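智能温控器的账，究竟是谁在算

文／特约撰稿 阿卡什·巴特（Akash Bhatt）

去年冬天，霍恩代尔（Horndale）镇上将近一半的人家都收到过同一张折页。折页印得很讲究，厚纸，哑光，封面上一句话：让房子自己学会省钱。里面推销的是一款联网温控器，厂家叫埃克伦德（Eklund），安装由本地一家名为福尔盖特（Fallgate）的公司承包。折页上最大的数字是百分之三十，后面跟着一个小得几乎看不见的星号。

我对星号一向感兴趣。顺着它翻到折页背面，字号缩到要凑近灯下才能读：所称节省幅度，系与全天恒温二十一度且从不调节的住宅相比较。

换句话说，参照对象是一户从一月到十二月都不碰旋钮的人家，夜里不调低，出门不调低，去外地过节也不调低。我在镇上问了一圈，没有找到这样的人。古内尔·维克（Gunnel Vik）今年六十九岁，住在铁路边一栋砖房里，她听我念完那行小字，反问我：谁家睡觉不关小暖气？她母亲那一辈就这么做，她自己这么做，她的墙上至今是一个机械旋钮，刻度已经磨得只剩几个。

要是拿古内尔家做参照，百分之三十会剩下多少，折页没有说。我写信去问福尔盖特，收到的回复很客气，说节省幅度因房屋状况而异，建议预约一次免费的上门评估。我约了。

来的是一位叫埃斯基尔·利（Eskil Lie）的年轻人，态度很好，鞋套自备。他在我家待了四十五分钟，其中大半时间在平板电脑上填表：住几口人，几点起床，几点离家，周末在不在。他没有看阁楼，没有摸窗框，也没有问墙里有没有保温层。表填完，屏幕上跳出一个绿色的圆环，说我家的潜力是“良好”。我问良好是什么意思，他说就是适合安装。我又问有没有人家测出来不适合，他想了一会儿，说他还没碰到过。

一项评估如果对谁都给出同一个结论，它测的就不是房子。

公平起见，应当说说温控器能做什么。暖气系统的道理并不复杂，室内外温差越大，热量散得越快。白天家里没人，把温度降下来，散失就少，锅炉烧得也少。有些卖旧式设备的人爱讲另一套，说重新升温耗的能比省下的还多，这对普通燃气锅炉供暖的房子来说站不住脚。所以一个按时升降温度的装置确实有用，对作息固定、又总是忘记调旋钮的人家尤其有用。

问题在于，按时升降温度这件事，几十年前的定时器就会做。镇上五金店里现在还有卖，价钱是埃克伦德那款的零头，不联网，不收月费，说明书只有一张纸。联网的那款多出来的是什么？多出来一个手机应用，一份每月寄来的报告，以及所谓的学习功能。学习功能需要两三周来摸清住户的习惯，之后自动排出时间表。听上去省心，前提是住户有习惯可摸。

斯特伦贝里一家就没有。莉芙·斯特伦贝里（Liv Strömberg）在医院轮班，白班夜班穿插，女儿蒂拉（Tyra）读中学，下午有时回家有时去祖母那里。温控器装上以后，学了两周，得出的结论是这家人白天不在。于是莉芙下了夜班回家补觉，屋里一天比一天凉。她在应用里手动调高，系统把这当成新的习惯记下来，隔周她上白班，空房子烧得暖烘烘的。母女俩跟它较了一个多月的劲，最后蒂拉把学习功能关掉，设成固定二十度，夜里十七度。

“就是说，我们花了那么多钱，买了个旋钮。”莉芙说。

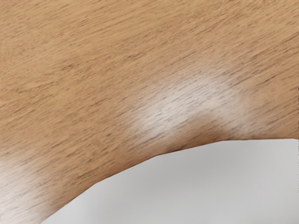
桌面木纹。资料图

莉芙家每月照样收到报告。我读了其中三份。报告第一页告诉她本月节省了多少，用一片叶子表示，叶子越多越好。她家得过四片叶子，也就是在她觉得最冷的那个月。可报告里没有一处写明这个节省是和什么比的。是和去年同月比？那要看去年同月天气如何，一个暖冬足以让全镇的账单都变得好看。是和邻居比？邻居的房子朝向不同，人口不同，有的还有壁炉。还是和折页背面那个从不碰旋钮的虚拟人家比？我怀疑是最后一种。倘若如此，叶子几乎是白送的。

莉芙自己有一本账。她把过去两年的燃气表读数抄在厨房日历背面，我们一起看了一个晚上。装之前和装之后，读数确有下降，但那段时间她还做了另外两件事：换掉了后门那条老化的密封条，又给热水管包了泡沫套管。哪一件起了多大作用，分不开。她说，福尔盖特来电话回访时问她用气是不是少了，她说是，对方就记成了满意。

我后来在福尔盖特的网页上看到一句话，大意是绝大多数客户反映能耗下降。没有说多少客户，没有说下降多少，也没有说他们同时还做了什么。

也有人对它满意，这些话我同样记下了。一位在普伦杜尔蒙特（Plundulmont）有度假屋的读者来信说，他最喜欢的是能在出发前用手机把暖气打开，到了就不用穿着外套等两个小时。这很好，我完全理解。但请注意，这是舒服，不是省钱。以前他到了才开暖气，现在他提前开，多烧的那几个小时要算在账上。厂家把两种好处印在同一页上，读者很容易以为花一份钱两样都得了。

月费是另一回事。设备头一年的服务免费，第二年起，报告和远程控制要另付钱。不付也可以，墙上的那块屏照常能调温度，只是手机上看不到。合同里这一条写在第四页，福尔盖特的人上门时没有跟我提，我问起来，埃斯基尔才翻给我看。他说大部分客户到时候都会续，因为用惯了。这话我信。

那么，想少付点暖气费的人该怎么办？我请教了几位做旧房修缮的师傅，他们的回答枯燥得惊人，而且彼此相差无几。先找漏风的地方。拿一张薄纸巾，挑个有风的日子，在门缝、窗缝、阁楼活板门四周慢慢移动，纸巾飘起来的地方就是要花钱的地方。密封条不贵，自己能贴。再看阁楼，保温层薄了就补，这是一笔正经开销，但热往上走，补在那里不冤。散热器前头别摆沙发。暖气管经过不住人的储藏间，就包起来。锅炉的出水温度常年被设得偏高，若是冷凝式锅炉，请懂行的人往下调一调，效率会好些。

这些都做完了，再来谈墙上挂什么。一个会记时间的定时器，加上几个散热器阀门，多数人家够用。作息极有规律又懒得动手的人，买联网的也未尝不可，只是请把月费算进去，按五年算，再去和那张折页上的百分比对照。

四月里我又给福尔盖特写了一封信，只问一个问题：百分之三十这个数字，出自多少户人家的实测，测了多长时间。对方转给了埃克伦德，埃克伦德回信说，该数字来自内部模型。我追问模型有没有用真实的燃气表读数核对过，至截稿时还没有回音。

古内尔·维克也收到了新一季的折页，这回封面换了颜色，写着春季安装优惠。她问我值不值得考虑。我去她家看了看，前厅的信报口连个盖子都没有，冷风直往里灌。我们量了尺寸，她第二天去五金店买了一个带毛刷的盖板，我帮她拧上了四颗螺丝。

墙上的旋钮，她打算继续用。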